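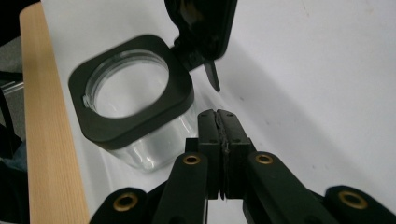 Brerham refill shop to stay open after lease is renewed

Friday, January 31, 2025

Shoppers in Brerham who have grown fond of filling up their own jars and tubs at Gatari will be pleased to hear that the little shop on Rothe Street is staying put, after a new lease was agreed with the landlord earlier this week.

The shop, which sells rice, lentils, coffee, spices and a very good muesli by weight, had been due to close in the spring when its old agreement ran out, and more than a few regulars had begun stocking up just in case. A petition left by the till gathered 2,000 names – quite something for a town this size – and the new lease will run for two years.

There is more good news to go with it. The empty unit next door is to be knocked through by May, giving room for 400 more lines, among them loose teas and washing powder, and a small table where people can sit down with a coffee while their bags are being weighed.

Opening hours stay the same for now, and clean jars of any shape are welcome, with or without their lids.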